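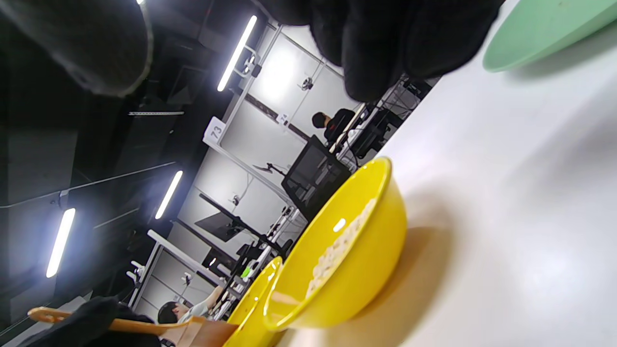
Percy Ccori started puffing grain in his sister's garage in Rasgate and still talks about it like he might get caught. We met at 6 in the morning, his idea. Coffee first. Then the notes I'd scribbled in the car, mostly useless, he talks too fast. Small pale pieces heaped in a glossy yellow bowl, that's the kind of breakfast he grew up on, and he can't see why people pay extra for it to come out pink. "My grandmother would've sent it back," he said. "Plain, maybe some milk. Sugar on a birthday."

He sells under the name Sollix. Two kinds so far, wheat and a white corn. The corn is the hard one. Too damp and it just sits there, too dry and it cracks, and he threw out 16 batches before he got one he'd give to a neighbor. Did he write down what changed? "I wrote down everything. Then I lost teh notebook." He found it in October, under the seat of the van. By then he knew it by ear anyway. There's a pop he listens for, lower than you'd think.

Money. I asked, he laughed, then he answered. A case holds 96 bags and the bags cost him nearly as much as the grain. Paredes, the grocery on the hill, took a case on trial and put it on the bottom shelf next to the pet food. He moved it himself one evening. They moved it back. "So I went and talked to the guy, which I should have done first. He was nice about it. Eye level now, but only on the left side."

On stale cereal he has opinions. Never the fridge. Never the original bag once it's open, use a jar. If it's gone soft, a low oven for about 2 minutes and let it cool on the tray before you touch it. He does not like clips. "Clips are a decoration." I own a lot of clips. Didn't mention it.
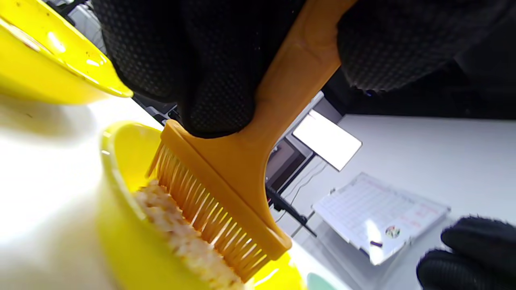
Nicanor Barrientos reckons the whole thing is too cheap, and told me so on the phone before I'd finished asking. Same shelf, bigger brands, smaller bags, and they all charge more. He said Percy should raise the price now and take the complaints early, while there's only one store to complain to.

Percy had heard this before. Several times, sounds like. "He's probably right. But I know the people buying it. They're feeding three kids before the bus." He'd sooner find a cheaper bag. A printer in Platard quoted him something decent if he drops the second color, so the sun on the label is going to be brown for a while.

Next up is barley. He's done a few test runs and wont say how they went. I tried some out of a paper cup on my way to the car. Chewy. Good, though, and I finished it before the light at the bottom of the hill.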